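La cadena de panaderías Pennington abrirá en agosto un obrador en el polígono de Murkard, según informó la empresa el 31 de enero de 2018. La nave ocupa 1077 metros cuadrados y estuvo destinada hasta ahora al almacenaje de muebles.

El nuevo centro dará empleo a 56 personas, en su mayoría panaderos y repartidores, y trabajará en 3 turnos. Desde allí se servirá a las tiendas de la comarca y a las 2 que la cadena tiene en Groltlow, que hasta la fecha recibían el género desde el obrador antiguo, en el centro del pueblo.

La compañía mantendrá abierto el despacho de pan de la calle Mayor, aunque los hornos de ese local dejarán de funcionar en cuanto arranque la producción en el polígono. Los vecinos de los pisos superiores habían presentado quejas por el ruido de las cargas de madrugada.

Las obras de acondicionamiento corren a cargo de la constructora Sterkodetti e incluyen una cámara de fermentación y un muelle de carga cubierto. El ayuntamiento ya ha concedido la licencia.
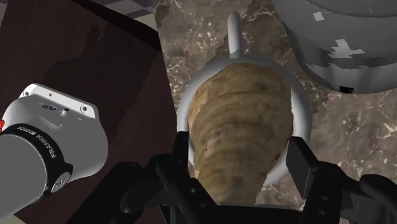

Pieza en forma de cono, en una imagen generada por ordenador.

El plazo para presentar solicitudes de empleo se abrirá en primavera. Los interesados podrán dejar el currículum en cualquiera de las tiendas.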